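Automação de Laboratório e Serviços
Notas da aula 9: avaliar um kit de dois braços antes da compra
Docente: Saadet Baysal
Texto revisto em maio de 2024

Estas notas acompanham a aula prática e não substituem o manual do fabricante. Quem faltou deve ler também as notas da aula 7 (garras paralelas), pois vou usar os mesmos termos.

9.1 O que estamos a avaliar

O kit chama-se Ovix e é vendido pela Duman em duas versões. A versão base traz dois braços, duas garras paralelas, os cabos e o programa de ensino por demonstração. A versão completa acrescenta a mesa, um curso de dois dias e a assistência durante o primeiro ano. O nosso departamento recebeu a versão completa para um período de avaliação de 30 dias, e no fim temos de entregar um parecer à Aitana Marín, que decide sobre a compra.

O parecer deve responder a uma questão limitada: o kit serve para tarefas de bancada com objetos leves, feitas por pessoas que não são programadores? Não nos pedem para comparar com robôs industriais. Peço que não gastem páginas com isso, como aconteceu no ano passado.

9.2 Disposição dos braços

Os dois braços são montados com uma distância fixa entre as bases. O manual permite três distâncias, e nós usamos a do meio. Com a distância menor, os cotovelos aproximam-se demasiado quando os dois braços trabalham perto do centro. Com a maior, perde-se uma parte da zona comum, que é a zona onde uma garra pode entregar um objeto à outra.

Antes de cada ensaio, o grupo desenha no papel a zona de cada braço e a zona comum. O desenho entra no relatório. Aceito desenho à mão, desde que tenha medidas.
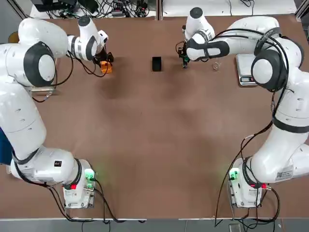

É preciso saber programar para ensinar uma tarefa nova ao kit?
Para as tarefas simples basta o ensino por demonstração: a pessoa conduz os braços, grava o movimento e corrige os pontos no ecrã. Quando a tarefa tem uma condição, por exemplo «repetir se o peso for inferior ao valor pedido», é necessário escrever um pequeno bloco de código.

Na ficha de ensaio há um campo para indicar qual dos dois casos se aplica. Preencham sempre este campo. A Rodica Enache, que vai juntar os resultados de todos os grupos, não pode adivinhar depois.

9.3 Tarefas de ensaio

As tarefas foram escolhidas com a Ritu Upadhyay, do laboratório de ergonomia. São tarefas de casa e de bancada, com material que se compra em qualquer loja.

Tarefa A. Pegar num objeto pequeno, colocar na balança, esperar a leitura estável, retirar.
Tarefa B. Passar um objeto de uma garra para a outra sem o pousar.
Tarefa C. Colocar um copo no escorredor e voltar a tirar.
Tarefa D. Deslocar um pano dobrado sem o desdobrar.

Cada tarefa repete-se 200 vezes, divididas por vários turnos. Uma repetição só é válida se o objeto começa na posição marcada na ficha. Se alguém empurrou o objeto sem querer, a repetição anula-se e escreve-se «anulada», com a hora. Não se escreve «falha», porque falha é do robô e anulada é nossa.

9.4 Balança e pesagem

O fornecedor indica na proposta que o kit é adequado para «pesagem assistida». Esta expressão pode significar muitas coisas. Na reunião de agosto passado, com outro equipamento, entendemos que a balança comunicava com o robô, e afinal era uma pessoa que lia o valor e carregava num botão. Por este motivo a ficha tem agora uma linha própria: quem lê o peso, a máquina ou a pessoa?

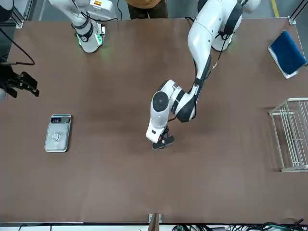 A tara deve ser feita no princípio de cada série, com o braço já na posição de espera e as garras afastadas do prato. Muitos grupos fazem a tara demasiado cedo, ainda com a pinça em movimento, e a vibração da mesa altera a leitura. Verifiquem primeiro que o prato está livre, como a pequena balança prateada na metade esquerda da mesa, e só depois carreguem na tecla. Reparem também na posição da pessoa, de pé atrás do bordo mais afastado: é aceitável para observar, mas quem fica ali durante um ensaio não apoia as mãos no tampo. Se precisa de mexer num objeto, pede a pausa em voz alta e espera a confirmação do colega que tem o comando.

A massa de referência é de 78 gramas e está na gaveta com a etiqueta Imeck. Usa-se uma vez por turno. Anotem o valor lido mesmo quando é exatamente o esperado.

9.5 Garras e dedos

O kit aceita dedos diferentes sem ferramenta especial. A troca parece fácil, mas depois dela é obrigatório refazer a calibração da abertura. O programa não avisa. Considero isto um defeito do produto e sugiro que apareça no parecer, com a descrição do procedimento e o tempo gasto.

Para objetos rígidos e cilíndricos, o que interessa é a altura a que os dedos apertam. Um copo apertado muito perto da borda roda facilmente quando o braço acelera. Na tarefa C comecem com velocidade baixa e registem a velocidade em cada série. Anotem ainda se o copo ficou direito ou inclinado no escorredor. As duas posições contam como sucesso, mas para tirar o copo a inclinação faz muita diferença, porque a garra se aproxima com o ângulo que foi gravado.

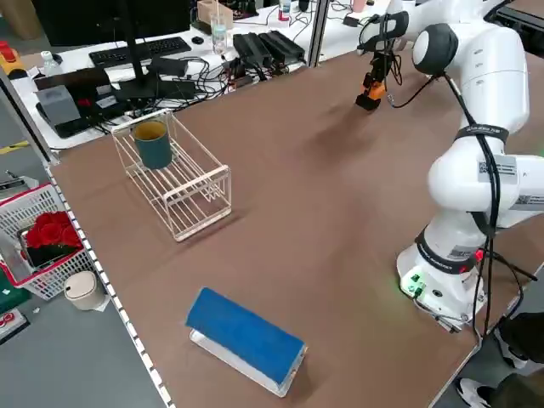 Figura 3. Tarefa C: copo no escorredor de arame, braço com dedos cor de laranja e pretos.

O escorredor pode ficar em diagonal sobre a mesa. O importante é que fique igual durante toda a série. Marquem dois cantos com fita antes de começar.

9.6 Custo

A proposta da Duman inclui um valor anual de manutenção de 2551 euros a partir do segundo ano. Não está claro se este valor cobre os dedos das garras, que são peças de desgaste. O Desta Ambaye já escreveu ao fornecedor e vai partilhar a resposta na pasta da disciplina. Até lá, cada grupo faz as contas das duas maneiras, com e sem os dedos.

Para quem tem curiosidade: a Ekis tem um produto parecido, de um só braço, com preço de entrada mais baixo. Na tarefa B não seria possível usá-lo, e assim fica fora da comparação.

9.7 Para entregar

Fichas de ensaio preenchidas, uma por série.
Desenho das zonas, com medidas.
Tabela com sucessos, falhas e anuladas, por tarefa.
Uma página de opinião do grupo. Escrevam o que fariam com o kit na segunda semana depois da compra, quando já não há formador na sala.
Contas da manutenção.

O relatório vai em PDF, com o número do grupo no nome do ficheiro. Dúvidas sobre a calibração devem ser postas no fórum e não por correio eletrónico, pois as perguntas costumam ser as mesmas em todos os grupos.

Leitura para a aula 10: capítulo do manual sobre paragem e retoma de programa.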